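Section 7: Safe working at a shared sorting cell

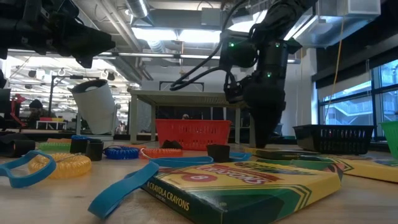

Benstead

This section covers the rules for setting up and running a tabletop sorting cell in a room where other people are working. It applies to all Zornirar cells with one or two arms. Read it together with the site rules for your building. Where the two differ, follow the stricter one.

Before switching on

1. Mark the working area on the floor. The line must be at least 900 mm from the furthest point the gripper can reach.

2. Check that desks and seats used by other people are outside the line. A person sitting with their back to the cell counts as a person nearby, and the reduced speed setting applies.

3. Check the cables along the arm. They need enough slack for the wrist to turn fully, but a loop must not hang low enough to catch on a basket rim. Move the arm by hand through its full travel and watch the loops as it goes.

4. Look up. Hanging cables must be tied back if the arm can touch them at any point in its travel.

5. Test the emergency stop. Press it, confirm that the arm holds its position, then release and reset. Enter the test in the log.

Note: The green lights on the arm joints do not replace the stop test. Never treat a light as permission to reach in.

Laying out the table

6. Place the baskets at the back of the table, open side up. In the layout shown, red is to the left of the gripper and black to the right, with green further right.

7. Set out the items in front of the baskets. Mixed sets are allowed, for example crayon boxes, spiral key cords, flat rubber straps and small cups.

8. Lay straps and cords so that they do not pass through one another. Long straps may lie across the table, but the ends should stay on it.

9. Keep the total load on the table under 3000 g, baskets included.

Caution: Stretchy items can spring back when the gripper lets go. Eye protection must be worn by anyone inside the line while coils or straps are being handled, including during a pause.

Running

10. Start at reduced speed. Do not go above 700 mm per second at any time when people are in the room.

11. Keep one hand free for the stop button. The operator must not leave the cell with the arm powered.

12. If an item falls, leave it. Finish or stop the cycle, put the arm in hold, and then pick it up.

13. Do not straighten items by hand while the fingers are close to the tabletop. Raise the gripper to its park height first.

Caution: On two-arm cells, holding one arm does not hold the other. Use the main stop before reaching over the table.

Finishing

14. Park each arm, switch off at the wall and wait for the joint lights to go out.

15. Empty the baskets and check the floor inside the line for small parts.

16. Report worn cable sleeves or loose brackets to the Canditden service desk before the next session. Quote the cell number printed on the base plate.

Spare sleeves and floor tape are listed in the Buchanan parts sheet at the back of this manual.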